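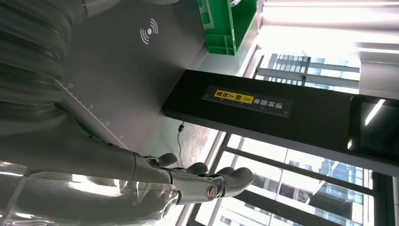
The dark measuring surface at the packing bench, with a ruler line along its border.

Fokton Opens Parcel Bench in Barnska
Thursday, December 11, 2025

Fokton has opened a new parcel bench at its Barnska depot for the holiday season. The bench stands next to a green conveyor belt and is meant for soft mailers and other small parcels.
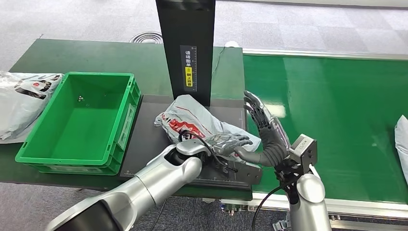
Parcels are placed with the shipping label facing up, as a sticker at the station asks. The company expects the bench to handle some 300 parcels an hour by April. Most of them will come from Vemau, an online clothing store.

The depot employs 80 people. Fokton said its hours will stay the same through the end of the year.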